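We use cookies to improve your experience. By continuing to browse you accept our cookie policy.

Do Toy Libraries Get Their Toys Back?
By Gizella Vass and Kuldeep Goel
16th September

Our project looked at the toy library in Varkisville, which lends puzzles, blocks and board games to families for two weeks at a time. We picked it because the bus stops outside, and we put this in the report because our advisor asked for "a rationale."

Method

The library keeps its loans in a paper ledger. We typed up 756 of them, starting in January, and learned to read four kinds of handwriting, one of which may be shorthand. We then marked each loan as complete, late or short a piece.

Results

Of the 756 loans, 174 came back short a piece. Board games did worst, mostly dice. Large toys did best – it is hard to lose a tricycle under a couch. Late returns clustered before school holidays, and the $2 fine seemed to scare only the people who were already on time.

Loose shape blocks were the hardest to check. The ledger says "blocks, colored" and leaves the rest to faith.

Small colored shapes on a maple board 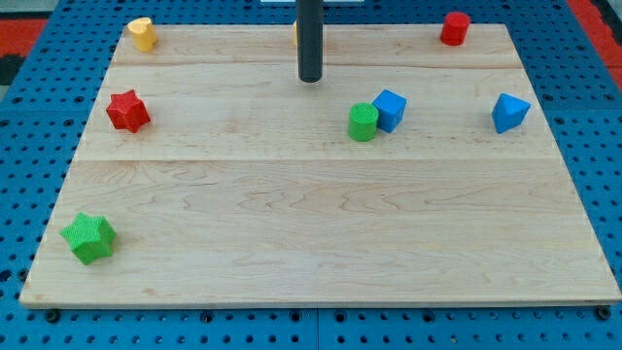 Recommendations

Write the number of pieces on every lid. Drop the fine and ask for the dice back nicely. Gizella would also like the ledger replaced with a spreadsheet. Kuldeep has grown fond of it and disagrees.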